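4.2 Keeping the steamer in the family

When we began asking people about the breakfasts they grew up with, we expected to hear mostly about recipes. What we heard about, again and again, was equipment, and the steamer above all. Of the 1,078 diary entries collected for the Ollholm study, a surprising share mention the pot before they mention the food, and quite a few never get to the food at all. One woman gave us a page and a half on the dent in her mother's lid and closed with a single line saying that the buns had been good.

We took this seriously, and in February we went back to 12 of the households for longer visits. Shalini Agarwal, who led these conversations, usually arrived before seven in the morning and stayed until the dishes were done (she was fed at every one of them, and her notes are the richer for it). She found that the older cooks spoke of steaming as a kind of waiting. You fill the base, you set the tier, and then you have a stretch of time that belongs to you – for the radio, for a child's hair, for sitting down.

Their grown children told it a little differently. In seven of the households the bamboo baskets had given way to metal tiers, and in most of those an electric pot had taken over from the stove (Figure 3 shows one with a perforated tray and four buns set well apart). The spacing, we were told, is a matter of manners as much as cooking. Mrs. Mishra, as we call her in this paper, learned from an aunt that buns which touch will tear, and that a torn bun should go to the cook and never to a guest.

Figure 3. Steamed buns on the metal tray of an electric steamer.

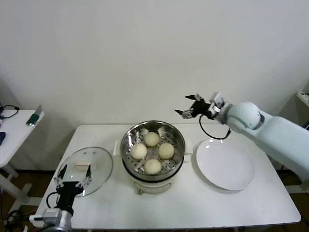
The aunt's rule has traveled well. We heard versions of it in eight homes, two of them in families with no connection to the Mishras that we could trace, and one young father in Nelitz had turned it into a game in which his daughters hunt for the torn one and get to eat it first.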